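Rastden Forum > Manipulation > Practice and Procedures

Thread: Written rules for two-arm dish rack tasks, draft for comments
14 replies

jjelinek
Posted Tuesday, 9:13 am

We are putting together a rule sheet for operators and I would like comments before it goes on the wall. The task is bowls in and out of a wire dish rack with two small arms on a shared rail. Marneck gave us a general safety sheet but it says nothing about how to run an episode, so every operator has made up their own way. I went through 243 episodes from February and threw out 91. Most of those were bad for reasons a rule would have prevented.

Draft so far:

1. Reset the table to the start card before every episode.

2. Both arms go to the home pose before recording starts and after it ends.

3. One arm inside the rack at a time. The other arm may wait outside it but may not cross the rim.

4. Approach a bowl in the rack with the fingers open and in line with the slot. Do not come in across the wires. With two bowls leaning together like these, take the one in front first.

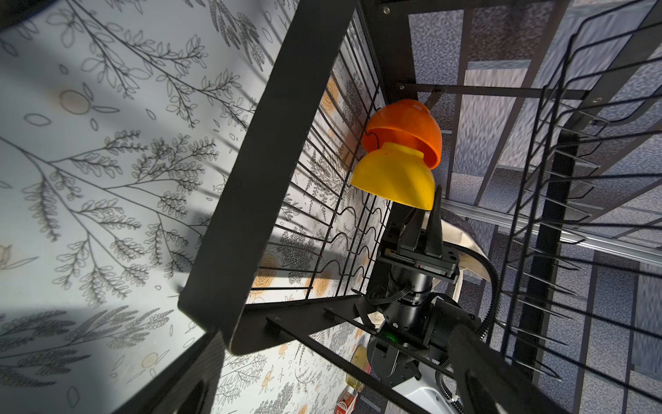 5. If a bowl slips, finish the episode and mark it as a slip. Do not stop and restart.

6. No hands past the rail while the motors are on.

Juraj Jelínek

pokum_ops
Posted Tuesday, 9:40 am

Rule 3 is too strict. If you only ever let one arm in the rack you are paying for two arms and using one. We let both in as long as they are in different sections. The plate slots and the flat tray are far enough apart on most racks.

gearlash
Posted Tuesday, 9:52 am

I disagree with pokum_ops. "Far enough apart" is fine for the grippers. It's the wrists and the cables that get you. A cable catches on a tine and you don't notice until the arm pulls back and the whole rack moves. Keep rule 3.

pokum_ops
Posted Tuesday, 10:05 am

Then make it a cable rule. Clip the cables every hand width and check them at the start of the shift. I don't see why the fix for loose cables is to park an arm.

jjelinek
Posted Tuesday, 10:31 am

Overhead view of our cell so people can judge the distances. Left arm is on the slot side, right arm is in at the orange piece. By my draft the left one has to stay where it is until the right one is out.

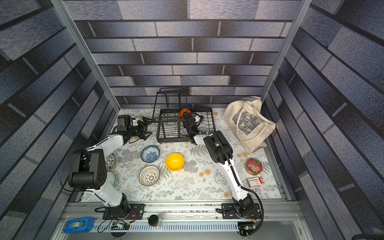 Two arms at the rack, three bowls in the open area in front.

gearlash
Posted Tuesday, 10:48 am

That is tighter than I pictured. I would not put both in there.

Separate point, what is the policy on props? You have a tin, a small box and a tote bag on the right side of the table. Are those part of the start card? If they are, the card should show where they go. If they aren't, they should be out of the cell.

jjelinek
Posted Tuesday, 10:55 am

They are on the card as background items. Position is free as long as they stay on the right side and don't touch the rack. I will add that to rule 1, it was only in my head.

mats_lui
Posted Tuesday, 11:20 am

We use the Lui checklist here, it has 13 lines and people do read it. Things on it that are missing from yours:

Tape, tools and anything else off the table side of the rail.
Wrist camera lens wiped at the start of each shift.
Look at the wrist view before you close the fingers, every time.
Operator initials on every batch.

The third one made the biggest difference for us. People drive from the overhead view the whole way and close on whatever is between the fingers. When two bowls sit near each other you can't tell from above which rim you are about to take.

jjelinek
Posted Tuesday, 11:34 am

Agreed on the wrist view. I have a good case for it. From the wrist, one finger is over the green bowl and the other is past its rim, over the printed cloth. Straight down from there, that is a rim grasp on the green one, and the big patterned bowl is close by.

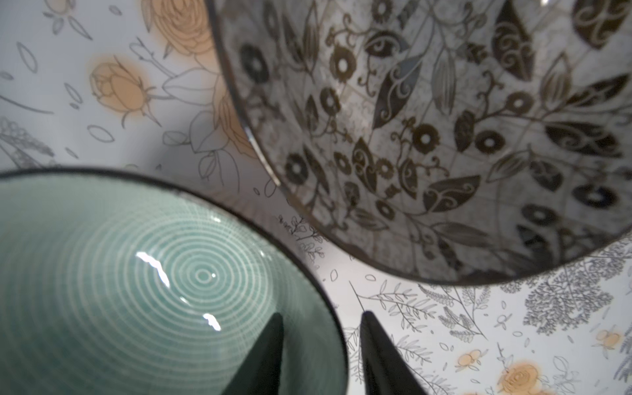 Wrist view, green bowl lower left, patterned bowl upper right.

pokum_ops
Posted Tuesday, 11:41 am

Is that glare on the green one a problem? We banned glossy bowls after the depth readings got bad.

jjelinek
Posted Tuesday, 11:46 am

We don't use depth, color only. I would sooner keep the glossy ones in. Kitchens have them.

pokum_ops
Posted Tuesday, 11:50 am

Fair, but put it in writing that glare alone is not a reason to reject an episode. Otherwise one reviewer will toss them and another will keep them, and your reject count means nothing.

hollis_t
Posted Tuesday, 1:15 pm

Question on rule 5. How long does the operator keep trying after a slip? Ours would go on for minutes if you let them.

gearlash
Posted Tuesday, 1:22 pm

Two tries, then home both arms and end it. Mark it failed. Failed ones are worth keeping in their own folder.

jjelinek
Posted Tuesday, 2:08 pm

Changes for the next version:

Rule 1: background items stay on the right side, clear of the rack.
Rule 3 stays as it is. I will add pokum's cable check as a separate rule.
New rule: check the wrist view before closing the fingers.
Rule 5: two tries after a slip, then home and mark as failed.
Reviewers: glare by itself is not a reject.

I left out the operator initials for now. We log that with the login already.

pokum_ops
Posted Tuesday, 2:20 pm

Still think rule 3 costs you time on every episode, but the rest is good. Post the final sheet when it's done, I would like to compare it with ours.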